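The gripper that thought it was open

Sep 24, 2020

We lost most of a month of recordings to a zero offset. I said I'd write it up once I was sure of the cause, and I'm as sure now as I'm going to get.

The work is two-handed pick and place. The operator holds a Cikau hand gripper in each hand, moves small objects in and out of containers on a table, and the logger takes down the pose of each tool, the video and the width of the fingers. Later the same motions get played through the arms in the other room. The width number is the one this post is about. It comes from a little encoder on the finger linkage, and it's relative, so it only knows how far it has moved from wherever it was when it got power. You close the fingers all the way at the start of a session, press the button, and that's your zero.

The first sign of trouble was on the arms. We were replaying a batch and the right arm reached into a tray for a rubber stopper with its fingers nearly shut. It should have come down open on either side of the thing. It came down on top of it, pushed the tray into the table, and kept pushing until the force limit tripped. The limit was set too high, which I'll get to. The tray folded, one of the arm's finger pads came off, and the pad went past my ear at a fair speed. I was inside the tape line with my safety glasses on top of my head. I'd leaned in to see why it looked wrong.

I wasn't hurt. I filled in the near-miss form and we shut the arms down for the rest of the day.

My first guess was the replay code, as I'd changed it that week. I rolled the change back and ran the same episode with the arm lifted well clear of everything, and it did exactly the same thing. So the bad number was already in the recording. I pulled up the video next to the width plot and you could see it plainly once you knew: fingers wide open in the picture, plot saying 10 mm. In the next episode the same. Two episodes before it, no problem at all.

That ruled out a bad calibration at the start of the day, which would have made everything wrong by the same amount. Something was moving the zero partway through.

I spent a couple of days on the encoder itself. I swapped the right tool's for a spare from Ulden, checked the magnet gap and put threadlock on the grub screw. It ran clean on the bench for a whole afternoon. Back on the table it slipped again before lunch. Then I did what I should have done first, which was to stop looking at plots and look at how people were using the tools. One hand at the wire basket with something in the fingers, the other one low and waiting its turn near the corner, and the cable off the waiting one running down past the table to the floor.

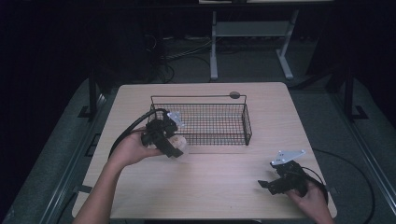

Aliki Spanos wrote back within the hour to say I should forget the encoder and put a scope on the supply line at the tool end, then ask somebody to work normally while I watched it. She'd had the same thing on a welding positioner years ago, where the fault only appeared when the job was on the far side of the table and the lead was hanging with its full weight on the plug.

She was right. With the cable slack, the supply sat flat. With the tool held low on the right-hand side and the cable pulled towards the floor, it dropped out for a few milliseconds each time the wrist turned. That was long enough to restart the encoder and too short for the status light to flicker. The encoder came back up, took whatever position the fingers were in as its new zero, and carried on reporting as if all was well. If the fingers happened to be shut, no harm done. If they were open, every width after that was short by however far open they'd been.

It also explained why the left tool had been mostly fine. The cable on that side goes up and over the hand before it comes back down, so the plug doesn't carry much. Nobody planned that, it's just the way that operator likes to hold it. The right one is allowed to trail, and there's enough carpet drag to pull on it whenever you reach across.

The crimp in the right-hand plug had one conductor holding on by very little. I've kept it in a bag in the drawer.

Then there was the question of how much data was bad. I wrote a check that compares the logged width with the width you can get from the finger camera, and ran it over everything since the cable was last changed, 1,735 episodes. It flagged 401. I went through the flagged ones by eye, which took three evenings, and 107 of those were false alarms, mostly where the fingers were in hard shadow and the edge finder had picked the shadow instead of the finger. The rest are real. Some could be repaired by adding the offset back from the point where it jumped. I've decided against using those for anything that moves an arm, and they've gone in a separate folder with a plain name.

The camera check is now part of the start-up routine as well. You hold the tool over bare table with the fingers apart, the logger grabs a still, and Vastero won't start a session until the two widths agree. It asks again after every tenth episode. People grumbled for a day and then stopped. It takes less time than putting the objects back in their places.

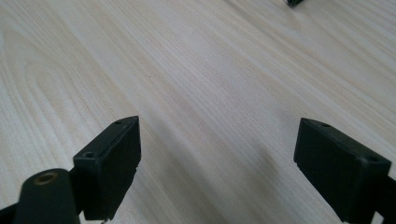 Fingers apart over bare table, as the tool's own camera sees them.

You want a view like that one, with both inner faces visible and wood between them. The bottom edge of the left finger is a bit rough and chipped, and I was worried it would throw the edge finder off. It hasn't so far. The measurement is taken higher up. The soft grey shadow across the wood in the lower middle is more of a nuisance, and I may end up moving a lamp.

What's been changed, for anyone running a similar setup:

The cables on both tools have a clamp at the body now, so the plug takes no load. I asked Christodoulou to make up new leads with a proper boot and a bit more length, and until they arrive we're using a strap on the forearm. It's hot and nobody loves it.

The encoder firmware sets a flag on power-up, and the logger stops the episode if it sees that flag while recording. The flag was always there, we just weren't reading it. Of everything in this post, that's the part I'm least happy about.

The force limit on the arms during replay has come down to a third of what it was. I'd raised it in December for a job with a stiff drawer and never put it back. There's a line at the top of the replay config now that prints the limit in capitals, and you have to type it in again before the arm will move.

Nobody goes inside the tape while an arm is powered, me included, glasses on or off. If something looks odd, hit the stop and then go and look. I'd been telling other people this for a long time before I broke it myself.

Still open: I don't know whether the dropouts touched the pose data. The tracker has its own battery and its own clock so it shouldn't have, but the timestamps get merged in the logger and I haven't ruled out a small shift at each restart. I'll go through a few of the worst episodes frame by frame next week and add a note at the bottom of this post if I find anything.

Recent posts
Strain relief for people who hate strain relief
Replacing the carpet tape, again
Vastero logger: settings I use
Two clocks, one recording
Spare parts from Ulden – what to order and what to skip
A drawer that wouldn't open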